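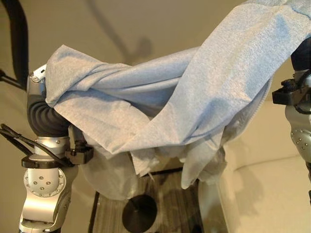

*Light blue heathered cloth, bunched in the middle.*

I've been sleeping under the Briron Everyday cover set since April and I still can't decide if I'd buy it again. The shop page calls it "hotel soft" and "wrinkle free for life." I've stayed in hotels. I own an iron. Neither claim did much for me going in.

First, the heathered look. Heathered fabric is made by mixing light and dark fibers before they're spun, so you get that flecked, slightly dusty color. It hides lint and it hides small stains, and I'm convinced it also hides cheap yarn. Mine came in a blue that the box calls Lake. My neighbor Carola Harms bought the gray and says hers pilled along the top edge inside a month. Mine took longer, but it did pill, right where a chin goes.

The thread count on the label is 500. I don't put much weight on that. A maker can twist several thin strands together, count each one, and print a big number on the box. My old Meinecke set never gave a number at all and it outlasted two mattresses. If you want to know whether cotton is any good, hold one layer up to a window. With the Briron I could see the window bars clearly enough to be annoyed.

Washing. The tag says warm, tumble low, remove promptly. I did that for the first few loads, then I did what everybody does and forgot it in the dryer until bedtime. It came out creased like a road map. Pulled tight on the bed, most of it relaxed by morning, though the hem stayed wavy and has been wavy ever since. So much for life.

It shrank, too. I measured before the first wash and again after the fourth, and the cover had lost 11 millimeters in width and a little more in length. That's not terrible for cotton. It does mean the comforter now bunches in one bottom corner, and the inside ties don't help because there are only ties at the top. Who decided that? A Gillar cover I had years ago had ties all the way round, and it was the cheap one.

The buttons are fine. Small, flat, sewn on tight. One pillowcase has a crooked seam that I noticed on a Friday night and now see every time I make the bed.

Things I did like:

- It's cool to the touch in warm weather.
- The color hasn't faded that I can tell.
- It dries fast on a line, even a thick fold of it.
- No chemical smell out of the package, which I can't say for the Flasus set I sent back.

I wrote to customer service about the seam. Somebody named Pascal Grube answered within a day, politely, and offered a discount on my next order. I'd asked for a pillowcase. We went back and forth and I still have the crooked one.

As for folding it, good luck. A cover this size wants a second person or a very clean floor. I do it on the bed, corners tucked into corners, and it ends up a lump that goes to the back of the closet with the others.

Three stars out of five. Wait for a sale, skip the matching pillowcases, and size up if your comforter is a thick one.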